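Curstead · Servicio de Economía Doméstica
Consejos para el hogar
Cuidado y almacenamiento de las prendas de abrigo pequeñas

El presente texto reúne las recomendaciones del servicio para la limpieza, el secado y la conservación de guantes, gorros, bufandas y calcetines gruesos. Se dirige a los hogares que guardan estas prendas durante varios meses y desean encontrarlas en buen estado al volver el frío.

Antes de empezar

Vacíe los bolsillos de los abrigos y reúna todas las piezas sobre una superficie limpia y despejada. Separe las que hayan perdido la etiqueta de composición y trátelas como si fueran delicadas: agua fría, jabón suave y secado en horizontal. Los pares incompletos pueden conservarse en una bolsa aparte hasta que termine la revisión de armarios y mochilas.

Revise costuras, puños y forros. Un punto suelto se repara en pocos minutos antes del lavado; después, la abertura suele ser mayor. Para las prendas de punto se recomienda aguja de punta redonda e hilo del mismo grosor que el original.

Lavado

La lana se lava a mano, sin frotar ni retorcer. Disuelva el jabón por completo antes de introducir la prenda, presione con suavidad y aclare con agua a la misma temperatura. Los cambios bruscos apelmazan la fibra y reducen la talla de forma irreversible.

Los tejidos sintéticos admiten por lo general el programa corto a baja temperatura, dentro de una bolsa de malla. No se empleará suavizante en prendas elásticas ni en forros polares. El cuero no debe sumergirse: basta un paño ligeramente humedecido y, una vez seco, una aplicación escasa de crema incolora.

El pelo sintético requiere cepillado previo para retirar el polvo y otro posterior, con la prenda ya seca, siempre en el sentido del pelo. Evite el agua caliente, que endurece las puntas.

Clasificación por color y tejido

Los guantes oscuros y los claros se lavarán por separado, aunque su composición sea parecida. El negro desprende tinte en los primeros lavados, y los tonos crudos lo absorben con facilidad. También conviene apartar los acabados lisos de los de pelo, que sueltan pelusa visible sobre cualquier tejido oscuro.

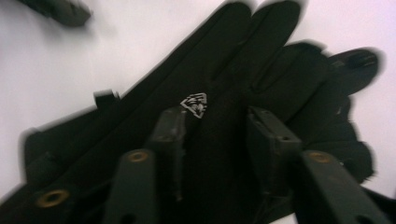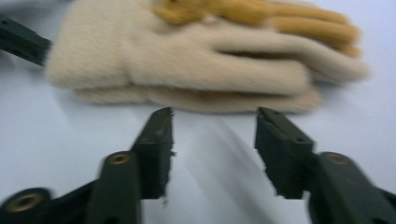 Guantes de tejido oscuro y de pelo claro, extendidos sobre superficie blanca.

Secado

Retire el exceso de agua enrollando la prenda en una toalla y presionando a lo largo. Extiéndala después en horizontal, con los dedos estirados y el puño abierto, lejos de radiadores y de la luz directa del sol. Dé la vuelta a la pieza cuando la cara superior esté seca. En los guantes forrados, el interior tarda bastante más que el exterior; compruébelo introduciendo la mano hasta la punta de los dedos.

No cuelgue las bufandas de punto por un extremo. El peso del agua las alarga, y la deformación permanece.

Almacenamiento

Guarde únicamente prendas limpias y completamente secas. Los restos de sudor o de crema de manos atraen a la polilla, incluso en cajones bien cerrados. Utilice cajas de cartón rígido o bolsas de algodón, con las piezas pesadas en el fondo y los gorros de punto arriba, sin comprimir.

Los guantes se guardan planos, palma contra palma. La costumbre de doblar un puño sobre el otro para mantener unido el par afloja el elástico; una pinza de tela sin muelle metálico cumple la misma función.

Las bolsitas de lavanda y las tablillas de cedro deben renovarse una vez por temporada. La naftalina no se recomienda en dormitorios ni en armarios de uso infantil.

Revisión intermedia

A mediados de agosto conviene abrir las cajas, airear el contenido durante unas 3 horas y comprobar que no haya manchas de humedad en las esquinas. Si se aprecia olor a cerrado, deje las prendas extendidas a la sombra y limpie el recipiente con un paño seco antes de volver a llenarlo.

Las consultas sobre manchas concretas se atienden los lunes en el mostrador de Curstead.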